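Wednesday, November 4, 2020

Sorting the shirts

I had three days off and no plans, so I finally went through the closet in the back bedroom. It has held every T-shirt and knit top I stopped wearing but didn't give away, going back to when I moved into the place on Rivera. I had put it off since May.

The house was built in 1958 and the closets are what you'd expect. One rod, one shelf above it, a door that sticks when the heat comes on. The shelf is too deep, so whatever goes to the back stays there. I pulled everything out onto the bed and then had to finish, because I needed somewhere to sleep.

My first pass was quick. Anything with a stretched neck went to the rag bag. Anything I had forgotten I owned went in the donation box, with two exceptions, both sweatshirts. The shirts from the old job at Trimerix went in the box too. I thought I would mind that and I didn't.

The second pass was slower, and it was mostly about fabric. I used to fold everything the same way, in thirds and then in half. It works for plain cotton. It doesn't work so well for the softer knits, which slump when you stand them on edge and are wrinkled by the time you get to them. My friend Dinesh Bangera worked in a clothing store through college and he folds those flat, sleeves in, one fold across the middle, and stacks them low. I tried it his way and the stack has held up so far. He also says to smooth the hem first and let the rest follow. I had always started at the shoulders.

I also checked for spots. The time to do this is before folding, near a window. Light colors are the worst for it — I have put a pale shirt away thinking it was clean and pulled it out months later with a mark on the front. I work dish soap in with my thumb, leave it for an hour, and wash cold. If it's still there after two rounds, the shirt becomes a house shirt.

Heathered knits are a little more forgiving, since the color is already uneven. Mint green is not forgiving at all. Pick up a fold of it over something white and any dark speck shows. 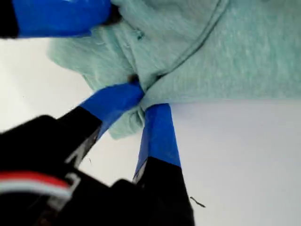

Photo: Lorenz Gasser

The shelf now has the flat stacks on the left and the sweatshirts on the right, with nothing behind them. I put a Wodden bin at the back to fill the space so I can't start hiding things there again. It has the spare pillowcases in it.

The donation box goes out Saturday. The rag bag is under the kitchen sink and is already too full, so I'll be cutting some of it up for the garage. I still have the dresser to do, and the drawer with the socks, which I'm leaving until it rains.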